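Minutes of the Clothes and Toys Swap planning meeting

Thu 9 May, upstairs at the Grotden hall. Started a little after seven, finished when the tea ran out.

**1. Last time's minutes**

Agreed with one correction. The hall booking for the swap is the whole day and the evening before, so we can set up without rushing. Wonderful news, and thanks to the hall for being so generous with the keys.

**2. Money**

We have £805 in the account after paying for the leaflets. The meeting was delighted with this. The December swap left us with far less, and that was after a raffle!

- £50 set aside for paper bags and string.
- £30 for squash, tea and biscuits on the day.
- Quote for hiring rails from Teltano still to come. Carried over.

The leaflet drop is finished. All 3,596 have gone out across Mekgate and the streets behind the station, and people are already asking at the library where to bring things. A round of applause for everyone who walked the hills.

**3. Sorting**

Lots of lively talk on this one. The piles are getting bigger every week and we love it, but the back room needs a system before the next lot arrives. After a good deal of back and forth we settled on the following:

- Clothes get opened out fully before anyone decides on a pile. Folded things hide stains and missing buttons, and we were caught out by that in December.
- Soft knits and anything gathered or pleated to be folded flat, not hung. They lose their shape on the rails.
- Small marks don't rule a thing out. Pin a note to it and put it in the "needs a wash" bag. If it still shows after washing it goes to rags.
- Toys stay at the back of the table and clothes at the front. Mixing them was how we lost the jigsaw pieces.

One member asked if we could be stricter about what we accept. General feeling was no, let's keep saying yes to nearly everything and sort it ourselves. The Mthembu Road playgroup will take any toys left over, so hardly anything should go to waste.
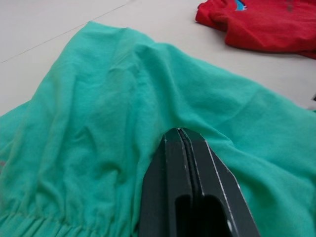
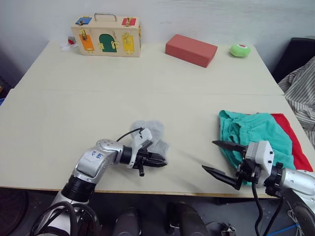

*Item 3, sorting: the green knit opened out (first picture) and the table with the latch box at the back and clothes at the front (second picture).*

**4. Toys**

The wooden latch box got more attention than anything else this evening. Every door is a different colour and the little catches are lovely. Three people wanted to take it home for grandchildren and were told, kindly, that they must wait for the swap like everybody else. It was agreed that it should go on the low table by the entrance on the day so that small children can have a go while their grown-ups look through the clothes.

Each latch on it to be tried before then, and any loose screws tightened. Two offers of a screwdriver received, both accepted.

Question raised about toys with lots of small parts. These will be bagged, tied and labelled with an age. Labels to be written in capitals this time, please, as some of last year's could have said anything.

**5. Layout on the day**

Plan passed round and much admired. Women's clothes along the window side, men's opposite, children's in the middle where it is easiest to get a pushchair through. Toys by the entrance, as above. Refreshments through the hatch.

There was a strong case made for a trying-on corner with a curtain and a long mirror. Everybody liked this. The hall has a mirror in the cupboard under the stairs but it is heavy and needs two people to shift it. Curtain still to be found. Please look in your lofts!

Tables: if we push them together in pairs we get a good deep surface, and the sorters said this is much nicer to work at. Agreed for the swap too.

**6. Any other business**

- Music. Yes, but quiet. Playlist suggestions to the list on the noticeboard.
- Coat hangers. We have plenty of wire ones and would love more wooden ones.
- Can people bring things on the morning itself? Yes, up to ten o'clock, at the side door only.
- A suggestion that we run a mending table next to the rails met with real excitement. Needs someone with a sewing machine they don't mind carrying. To be talked over properly next time.

**To do before the next meeting**

- Chase Teltano for the price of rails
- Buy bags and string
- Test the latch box
- Measure the space for the curtain
- Ask the playgroup which day they can collect

Next meeting in a fortnight, same room, same time. Bring a cushion if you find the chairs hard.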